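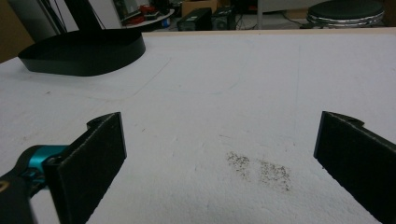
White tabletop, Trindley workshop.

Surface finishes for a small workbench, part two

March 30, 2026

In the first part I covered the frame and the levelling feet. This one is on the top, specifically what to coat it with and how long to leave it alone afterwards. I got the second part wrong the first time, so most of what follows is about curing.

The substrate is 18 mm MDF, cut at the yard and sealed on the edges before anything else. MDF edges absorb far more than the faces. I used two coats of thinned PVA on the edges, sanded between coats, and still needed a third on the cut that had sat in the garage over a humid week. If you skip this the edge goes furry under the primer and no amount of top coat will flatten it.

For primer I used a shellac-based white. Water-based primers raise the fibres on MDF and you end up sanding back most of what you put on. The shellac stuff smells terrible and the brushes need metho to clean, but it was dry enough to sand in under an hour. I went over it with 400 grit on a cork block, vacuumed, then wiped it down with a barely damp cloth.

The top coat is where opinions differ. I tried three products on offcuts before committing.

The first was an ordinary acrylic enamel in gloss white. Good colour, easy to apply with a foam roller, no yellowing after a summer near the window. It stayed slightly tacky under load, though. A glass jar left on it for two days took a ring of paint with it when I lifted it. The trade name for this is blocking, and it is common with acrylics that have not fully coalesced.

The second was an oil-based enamel. Harder, no blocking after two weeks, but it had gone a noticeable cream colour inside the cupboard where I keep the offcuts. Alkyds yellow faster in the dark, so a bench that spends its life under a dust sheet is a poor candidate.

The third was a two-pack waterborne polyurethane from Pureck. This is what went on the bench. It has a short pot life, so mix small batches. Mine came to 190 mL per coat with a little left in the tray. Measure the hardener by weight if you have a decent kitchen scale, as the marks on the supplied cup are not much use below half full.

I put on three coats. Recoat within the window on the tin, or wait and abrade. I missed the window on the last coat by going to dinner and had to scuff the whole top again.

Now the curing. Dry to touch and cured are different things. The sheet for this product gives seven days at 23 degrees, and in August my garage does not get near that. I put the jar back on after nine days and it marked. Chenxi Qin, who used to spray cabinets, told me to stop guessing and log the temperature, so I left a cheap Dursun logger on the lower shelf for the rest of the month. It recorded 897 readings with an overnight low well under ten degrees. At that sort of temperature the crosslinking slows to a crawl. I moved the top inside, leaned it against the spare room wall for another fortnight, and repeated the jar test with no mark.

Naima Badawi asked in the comments on part one whether a laminate sheet would have been simpler. Probably, yes. A bonded laminate is harder than anything I can roll on, and it is ready as soon as the contact adhesive has grabbed. The drawbacks are the brown line at the edge and the fact that you cannot touch it up. With paint I can sand out a gouge and recoat a patch, although the patch will show at a low angle.

Total cost for the finish, including the rejected samples, was $68. The hardener was the largest item. The leftover is sealed in the fridge in the garage, labelled, next to the Huna glue that I also need to use up.

Part three will be the vice, and whether to let the rear jaw in flush or pack it out.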